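Larero Community Help
Home Browse Topics Ask Members Log in
Search the boards Go

Keeping small play blocks on a wooden board, and sorting them without losing half

Posted in Small Parts & Tabletop by plevar_mom

Hi all! I picked up a big bag of little plastic blocks at a yard sale in May and I am completely in love with them. Lots of colors, cylinders and other shapes, all small enough to hide under a couch forever. I want to use a plain wooden board as the play surface, set on top of a pegboard so it has one regular spot on the table. Two things I can't figure out. How many blocks do you put out at once? And should I oil the board first, or leave it bare? My kids are 7 and 4, if that matters.

3 replies, 602 views

Přemysl Čierny

Oh, you're going to have so much fun with this! I've been doing board setups for years and I still get a kick out of laying out a fresh one. Start small. Nine blocks is my favorite number for a board like yours, because you can spread a few along the back, bunch a few in the middle and still have loads of bare wood to push things around on.
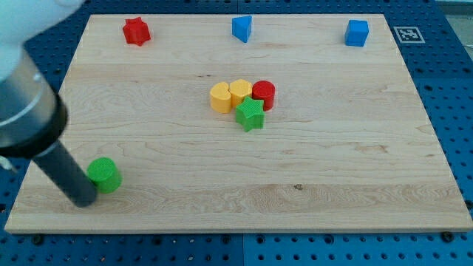 Setting it up

1. Put the pegboard down first and press on all four corners. If it rocks, fold a bit of felt and slide it under the low one.

2. Lay the board on top with the nicer grain facing up. I love a pale honey-colored board with wavy lines in it, and the colors of the blocks really pop against it! A busy dark board makes the brown and black pieces vanish.

3. Leave the wood bare for the first couple of weeks. Oil looks gorgeous, but if you put on too much it stays tacky and the blocks pick up fluff. When you do oil it, use food-safe mineral oil, one thin coat, wipe it off hard and give it a whole night.

4. Set out a few blocks far apart, then a cluster near the center, and keep one by itself close to a front corner. My daughter always grabs the loner first and builds a game out of it.

5. Keep the rest in a lidded tub. I had 100 in mine at one point (a Vadden tub, the short wide one) and swapped the set every morning before breakfast.

For sorting, try by shape before you try by color. Cylinders roll, so give them their own bowl!

One caution with your younger one: check the pieces against a choke tester before you leave a set out. Yard sale bags can be all sorts of sizes mixed together.

jelinek_fan

muffin tin. sort into muffin tin. done

plevar_mom

Thank you both!! Did nine tonight, bare board, and went with the muffin tin for the cylinders. Two of the tiny ones fit inside the choke tester so those are up on the high shelf now. Přemysl, did you sand your board at all before using it? Mine has one rough edge along the front.

Přemysl Čierny

Yes! Fine paper, go with the grain, and round that front edge over a little where their wrists rest.

Related: Pegboard feet that don't slip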